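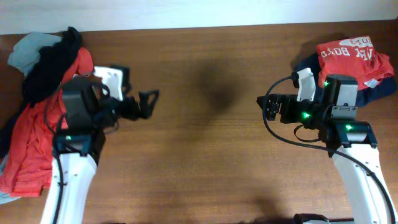

Minutes, Mollton Hall Users Group, Saturday, November 12, 2011. Opened 10.10, Purificación Arrieta in the chair. Apologies from the Brevo Street playgroup. Last minutes taken as read, one correction, the piano tuner was paid. Jumble sale first. Takings $1,240, up on last year, kitchen did well again. Leftover clothes still to go, the black, the red and the light grey-blue all heaped in together, want folding properly before they go to Bastell op shop. Purificación to ring them re drop-off times.

Accounts. Balance $2,802 after the sale money. Power bill due, $300, agreed to pay. Ehab Tawfik asked if we are still on the old tariff. Yes. He will look into it.

Roof. Montes quoted for the gutter on the car park side, quote doesn't include the downpipe. Ask again. Leak over the stage no worse. Bucket stays.

Hire rates. Long discusion. Moved Ehab, that Saturday night hire go to $70 from January, weekday rate left alone. Carried, one against. Regular groups to get a letter.

Keys. Two sets still out from the dance weekend. Chase.

AOB. Neighbours on the east side complained re bins, lids to be shut. Urn is slow, descale it befor anyone talks about a new one. Choir wants the side room Thursdays, ok if they stack chairs.

Closed 11.25. Next meeting January, date to be emailed.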